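Getting to Prillska is half the fun, or so I keep telling myself every year around hour five of the bus ride. I'd sworn off camping festivals after last summer (long story, involves a leaking air mattress and a stranger's goat cheese), but then the lineup came out in March and there was Cetow, playing live for the first time in ages, and I had my ticket before I'd even asked for the days off work.

If you don't know it, Prillska is a small electronic music festival on an old fairground by a lake. Four days, two proper stages and a boathouse that turns into a sweaty little techno cave after midnight. They sold 2,211 tickets this year and capped it there, and you can feel the difference. I never waited long for a drink, I never lost my friends for more than one set, and by Friday I was nodding hello to people at the water taps like we'd all gone to high school together.

We got in on Wednesday, a day before the music really starts, because early arrival gets you a spot under the trees. Do this! It costs 30 extra and it's the best money I spent all weekend. The open field turns into an oven by eight in the morning, and I say that as someone who cooked in it two years running. We pitched up next to a couple with a real espresso maker and I have never been so nice to neighbors in my life.

The opening night was on the smaller stage only, mostly local DJs, and it was kind of a slow burn. Lots of dubby, rolling stuff, people sitting on blankets, kids in giant ear protectors running in circles. I missed a chunk of it because I went back for a sweater and then lay down "for a minute" – you know how that goes. I woke up at 3 a.m. with one shoe on.

Thursday was when it got going. Liang opened the main stage at sunset with a set that started out almost ambient, and I was a bit worried, because I'd talked her up to everybody in our group and they were giving me looks. Then she brought in this fat, wobbly bassline and left it running for what felt like ten minutes with hardly anything on top, and the whole front section just locked in. No big drop, no hands in the air. I bought the record at the merch tent the next morning and lugged it around in a tote bag for the rest of the weekend, and it only got slightly warped.

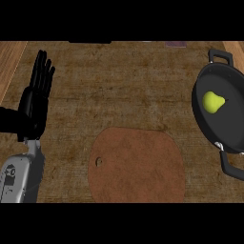

Cetow was Friday at eleven, and I'd been nervous about that one too. I've loved those records since college and I've been burned before by live shows that are basically a guy checking his email behind a desk. So I got there early, wormed my way up to about the third row and stood there clutching a lemonade like a kid on the first day of school. And oh man. The sound was so clean you could pick out every little hi-hat, the old tracks came back all stretched and rearranged, and when the piano from the second album showed up near the end I cried a little. A very tall man next to me was crying too. We high-fived.

I do have complaints. The sound on the small stage was muddy all weekend, especially if you stood anywhere to the left, and the wind off the lake kept carrying the top end away. The boathouse was full by 12:30 every night, with a one-in, one-out line that hardly moved. I stood in it for most of Sirnus's set on Friday and heard the whole thing through a wall. I'm still grumpy about it. They put 565 people in there at most, and with that kind of booking they should have given Sirnus the main stage, or a second slot in the afternoon.

Food was better than last time. There's a dumpling stall by the gate that I visited, let's say, often, and a pizza truck that stays open until sunrise. Beer was 14 for a big one with the cup deposit included, so keep your cups. The showers were cold, but the lake is right there and everybody ends up using that anyway.

Saturday I mostly danced. My notes from that day say "yellow hat guy, amazing closing track, ASK SOMEBODY," and I never did ask, so if you were near the speakers on the right at four in the morning and know what that was (female vocal, sort of breakbeat, lots of bells) please leave me a comment. I've been humming it wrong for over a week now and it's driving my roommate up the wall.

Next year's early tickets go up in the fall, and yes, I've already set an alarm. First things first, though, I need to buy a new air mattress.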